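# How to sell a box of used thrillers without losing your mind or your shirt

You have a shelf of paperbacks about men with two first names saving a submarine. You've read them. You won't read them again. Follow along and you may get enough back to buy more of them, which is how I got to 949 books.

## 1. Sort before you price

Make three piles: series, stand-alones, and books that got into the bath. The third pile is recycling. I know it still reads fine. Recycle it.

Series sell best in order and complete. A buyer who needs book four will pay silly money for book four, and nothing at all for your lovingly kept book five. I sold a full run of the Gilbert spy novels in one afternoon after the loose ones had sat there since April.

## 2. Find the edition

Open to the copyright page and copy the ISBN from there. Covers lie, especially on older book club copies, where the jacket promises a hardcover and the paper feels like a cereal box. If there's no ISBN, list the publisher, the year and the page count, and say "no ISBN" in plain words.

## 3. Grade it like you're the one buying

- **Like new:** you were given it and never opened it.
- **Very good:** read once by a careful person.
- **Good:** spine creases, a name inside the cover.
- **Acceptable:** all the pages are there and you can prove it.

Go one grade lower than your heart wants. Kamran Asadi, who taught me most of this, grades everything "good" and gets thank-you notes.

## 4. Set the price

Look at what copies sold for. What people are asking is a work of fiction too. Take the middle of the last few sales, knock a little off, and stop fiddling. For a common paperback, I start at 70 percent of the going price and let it sit for a month.

Watch the postage. I once mailed *The Lostholm Cipher* to a man two states away and cleared 66 cents, before tape.

## 5. Write the listing

Title, author, format, condition, flaws. Put the flaws in the first two lines. You can mention the plot, but keep it to one sentence and don't give away the brother. Half the Gravamgate series depends on the brother. 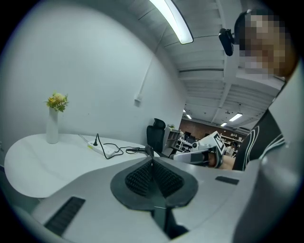 ## 6. Pack it

Wrap the book in plastic first, then cardboard, then the mailer. Cut the cardboard slightly bigger than the book so the corners land on it. Shake the package. If something slides, add paper and shake again.

Don't tape straight onto the jacket. Someone did this to my copy of *Ovard Station* and I still think about them.

## 7. Ship and follow up

Mail within two days and send the tracking number. If a buyer complains, ask for a photo and offer a partial refund before you start composing your reply in capital letters. After 100 sales you'll have had a few of these, and most are settled for the price of a coffee.

Unsold after six months? Lower the price once, then bundle it with two others by the same author or leave it in a vacation rental.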